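Tema 2. Conformado de chapa: plegado y desarrollo de piezas abiertas

Apuntes de Tecnología de Fabricación. Los recipientes de paredes inclinadas sirven de referencia para todo el tema.
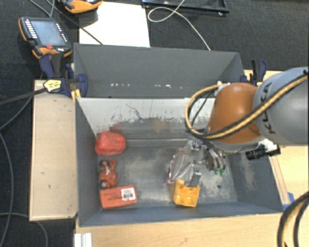 Bukola Amadi objeta que el factor K no debería darse como constante, ya que depende de la relación entre radio interior y espesor. La objeción es correcta. En estos apuntes se toma K = 0,40 para simplificar los ejercicios; en taller se usa el valor obtenido por ensayo.

2.1 Fibra neutra
Al plegar una chapa, la cara interior se comprime y la exterior se tracciona. Entre ambas queda una fibra que conserva su longitud. Su distancia a la cara interior es K·t, donde t es el espesor.

2.2 Longitud de arco
Para un ángulo de plegado α (en radianes) y un radio interior r:
L = α (r + K·t)
El ángulo α es el girado por el ala, no el comprendido entre alas. Confundirlos es el error más frecuente en las entregas.

2.3 Ejemplo
Perfil en L, chapa de 2 mm, radio interior de 2 mm, plegado a 90°. Tramos rectos de 263 mm y 12 mm, medidos hasta la tangencia.
L = 1,571 × (2 + 0,40 × 2) = 4,40 mm
Desarrollo total: 263 + 12 + 4,40 = 279,40 mm

2.4 Recuperación elástica
Al retirar el punzón, el ángulo girado disminuye. El efecto crece con el límite elástico y con la relación r/t. Se compensa por sobreplegado o por acuñado. El método Satow, que se verá en prácticas, parte de una probeta plegada del mismo lote.

2.5 Paredes inclinadas
En una tolva o un cajón troncopiramidal, el ángulo diedro entre paredes contiguas no coincide con el ángulo en planta. Debe calcularse con las normales a ambas caras antes de aplicar 2.2. Las aristas que no se pliegan se sueldan o se remachan con pestaña.

Ejercicio para entregar: repetir 2.3 con K = 0,33 y K = 0,45 e indicar la diferencia en el desarrollo.

Lectura: Olatunji, capítulo de plegado al aire.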